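Speaker notes – "Walking the Long Path"
Soledad Bustos, Erov Parks walking group, evening talk
5/3/26

Slide 1. Title
Wait for the lights. Thank Aldana Cisternas for setting up the hall and for lending the laptop. Say who I am: I've kept the maintenance log for the Erov path since it opened. I walk it most mornings.

Say at the start that questions can come at any point. The talk runs shorter than the slot.

Slide 2. Where it goes
The path starts at the Dudov parking lot and ends at the old pump road. Total length is 2,000 meters. People who say it's two miles are counting the walk back and then some.

Before the concrete there was a dirt track. It flooded in November most years, and the school kids went by the highway instead. Aldana has stories about this. Let her tell one if she wants to, but only one.

Slide 3. The concrete
The old plan called for asphalt. Diltum bid on both and we went with concrete. It cost more up front. The reasons at the time were tree roots, summer heat and the low stretch where water sits.

It was poured in 11 sections. The joints between sections five and six have moved a little. You can feel it on a bike. Pass around the sample block here and ask people to send it back up front when they're done. It's heavy, so warn the first row.

Complaints we get about the surface:
Glare
Too hard on the knees for runners
Slick when there are leaves down

The second one is fair. There is a dirt shoulder on the north side for the first half, and most runners have found it by now.

Slide 4. Who uses it
We did a count last November, one full day, sunup to sundown. 804 trips. 403 of those were on foot. The rest were bikes, strollers, scooters and one horse. Pause for the horse.

The busy time is before work. Middle of the day is quiet. If anyone asks about night use, we don't have a number. There are no lights past the parking lot, and the Srisuk report on lighting isn't finished.

Slide 5. The bend
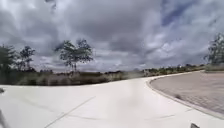
Most of the questions I get are about the bend, so give this slide more time than the others. People want to know why the path doesn't go straight through. The straight line would have meant clearing the scrub, and the group voted to go around it. The path swings right and follows the edge of the brush, and that low growth runs nearly the whole way across the view as you come up to it. The concrete is almost white even under heavy clouds like these, so this is also the place to come back to the glare complaint. Point out how little shade there is on the pavement. The trees on the left are thin and stand well back – the tallest one has a crown you can see right through. Someone will ask about planting more. Say it's on the list for next year and that we would need water out there first.

Slide 6. Upkeep
Sweeping is twice a month, more in the fall. The brush gets cut back from the edge once a year, after nesting. Please don't trim it yourselves. We had somebody out there with loppers last spring and it took a long time to fill in.

If you see a crack wider than a pencil, write down the nearest marker post and call the parks office. A photo helps – put a shoe or a key next to the crack for size.

Slide 7. Next
Two benches, one at each end. Bike rack at Dudov. Resealing the joints at five and six, with Diltum's price due before summer.

Sign-up sheet for the fall sweep is on the table by the coffee. Bring your own gloves. Get the sample block back before people leave.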